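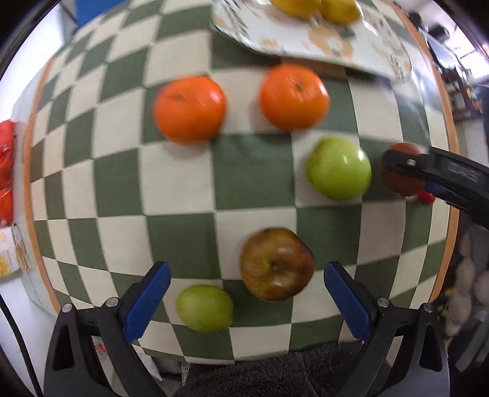

I'm not convinced one bad apple does anything to the rest of the bunch, and I'd like somebody to talk me into it or out of it with something better than a saying. My sister-in-law sent me an article from Indent about sorting your fruit at home, and it says you should never let apples share a bowl or a table with citrus, and that anything bruised has to go the same day or you'll lose the lot. I keep mine loose on the kitchen table. The big brownish-red apple is bruised, no argument, and it has been lying out with the tangerines and the two green apples since the weekend. The tangerines look fine to me. The lemons get a plate because they roll, and that's as scientific as I get. The article then spends half its length on a gadget called the Risard, a little disc you put in with your fruit that "absorbs ripening gases," and that's where my eyebrows went up. Does any of this hold up in a normal kitchen?
Posted by: cellar_door_open, 31 Mar 2022
Board: Kitchen and Pantry > Storage

Reply from: pippin_or_bust
The gas is real. It's called ethylene, apples give it off, and bruised ones give off more. That's not a magazine invention. Fruit warehouses manage it on purpose. I'd move the bruised one today and cook it.

Reply from: cellar_door_open
Sure, I believe the gas exists. A warehouse is a sealed room stacked to the roof with apples. My kitchen has a window that doesn't close right and a back door that gets opened every time the dog changes her mind. How much gas is hanging around over a tablecloth?

Reply from: Mudroom
Not much, is my guess. I've kept fruit out on a table my whole adult life and what goes bad goes bad where it was hit or where it's touching something. Warm room, thin skin, dropped on the floor. I have never once had a lemon go off because an apple was in the same room.

Also that Indent piece reads like an ad. Look at who makes the thing in the sidebar.

Reply from: pippin_or_bust
Touching is exactly the point though. If the bruise breaks the skin and mold gets going, it spreads by contact. So "one bad apple" is partly gas and partly plain mold. Spaced out like they are in OP's picture you'd be slower to see it than in a bowl, I'll give you that.

Reply from: cellar_door_open
So my messy table beats a nice bowl. I'm printing this out and putting it on the fridge for my husband.

Reply from: two_hens_short
Don't celebrate too fast. Spread out also means every piece is sitting on its own weight on a hard table with one layer of cloth. Apples bruise from underneath. You turn them over after a week and there's a brown coin on the bottom. I'd want to see the other side of that pale yellow-green one before I called it healthy.

Reply from: cellar_door_open
Fair. I went and turned it over. Small soft spot. I'm choosing to believe it came home from the store that way.

Reply from: Mudroom
It probably did. Half of what I buy at the Truvercombe market has been squeezed by everyone in line ahead of me. People blame their kitchens for what happened in the truck.

Reply from: lidless
I bought the Risard so you don't have to. Two-pack, went in the crisper drawer with apples and pears. I changed nothing else. The pears ripened when pears ripen, meaning all at once on a day I was out. I couldn't tell you whether the disc did anything, and I don't see how anybody could without a second drawer to compare it to. The box says "up to 10 days longer" and "up to" is doing a lot of work there.

Reply from: graham_cracker_crust
I like mine. Berries last longer since I started using it.

Reply from: lidless
Longer than what? Did you write down how long they lasted before?

Reply from: graham_cracker_crust
No, I did not keep a berry diary. I can tell when I'm throwing out less fruit.

Reply from: Mudroom
Did you also start washing them differently, or buying them someplace else? Not trying to be rude. When I pay for a thing I start looking after the fruit better, because now I've got money in it. Then the thing gets the credit.

Reply from: graham_cracker_crust
I started drying them on a towel before they go in. Which, okay, might be it. I still like it and it was cheap.

Reply from: pippin_or_bust
Drying them is a big one. Wet berries mold overnight.

Going back to the first post, the part of the article I would throw out is the citrus bit. Tangerines and lemons don't ripen any further once they're picked, so they're not the ones to fuss over. What you want away from apples is bananas that are already yellow, avocados you aren't ready for, and leafy greens. Potatoes people fight over.

Reply from: two_hens_short
We are not doing potatoes again. The last potato thread ran to 300 replies and a mod had to lock it.

Reply from: lidless
It was a good thread.

Reply from: two_hens_short
It was the same two people.

Reply from: tinroof
I'll disagree with the "citrus doesn't care" crowd a little. Tangerines dry out. Leave them on an open table in a heated house and the skin goes loose and leathery and the inside tastes like string. That has nothing to do with gas or with apples, it's just the air. Mine go in the fridge and I take out what we'll eat that day. Lemons the same. A lemon on a plate looks nice and gives you less juice every day it sits.

Reply from: cellar_door_open
Now that one I can believe, I've squeezed some pretty stingy lemons. But a cold tangerine is a sad thing to eat. And if they're in the fridge my kids forget we own them.

Reply from: tinroof
Then buy fewer at a time. That's the real answer to most of this board.

Reply from: Mudroom
Seconded. Also take them out of the net as soon as they're home. The one you can't see in the middle is always the one that's gone blue.

Reply from: kettle_and_crow
Lurker here, used to work in produce at a small grocery. We culled the apple display every morning and the reason was how it looked. A brown apple stops people buying the ones beside it. I was told the gas story in training too, and maybe, but those apples were gone in a couple of days either way and nothing had time to happen. At home I use the knife. Cut out the bruise, eat the rest, done. If it's mushy, moldy, or smells like cider, then it goes in the compost.

Reply from: cellar_door_open
Best answer so far, thank you. And no disc required.

What about lining the table or the drawer? The article also wants me to buy Janssen liners, some kind of dimpled foam sheet, so the fruit "breathes from below." I have a tablecloth. It's checkered. It has never been asked to do anything more than catch crumbs.

Reply from: two_hens_short
A folded dish towel does what those liners do. The cushioning is real. The breathing from below I'd file with the magnets that soften your water.

Reply from: lidless
I have the Janssen ones in the crisper and the only thing they've done for me is make it easier to clean. You pull the sheet out and rinse it. For that they're decent. Nothing lasted longer.

Reply from: pippin_or_bust
I still think you're all too quick to wave off the ethylene. Try it: put a hard avocado in a closed paper bag with an apple, and another one by itself in a second bag. You'll see a difference. I've done it plenty.

Reply from: Mudroom
In a closed bag, yes. I'm with you on the bag. My whole complaint is with going from a closed bag to an open table like they're the same thing.

Reply from: pippin_or_bust
And a fridge drawer is somewhere in between, which is why I keep apples in their own drawer.

Reply from: Mudroom
No quarrel with that.

Reply from: cellar_door_open
All right, I'll do a test, since I got lippy about it. Same bag of apples, half of them out on the cloth with the worst one I can find in among them, the other half on the dresser in the back bedroom. Both rooms are the same temperature as far as I can tell. I'll check them every few days through April and post what I find, even if it makes me look dumb. Not buying a disc for it.

Reply from: lidless
Weigh them too if you've got a kitchen scale. You'll see the drying out before you see anything else. Pick ones that are close in size, and put a dot of marker on each sticker or you'll lose track of which is which.

Reply from: cellar_door_open
The scale reads in ounces only when it feels like it, but ok. Does it matter what kind of apple? The store has been selling something just labeled "red" at 300 cents a bag. That's how the sign was written, 300 cents. I took it as a warning.

Reply from: kettle_and_crow
Any kind, as long as they're all from the one bag. Don't mix in the green ones, they keep better and it'll muddy things.

Reply from: tinroof
And eat the tangerines while you wait.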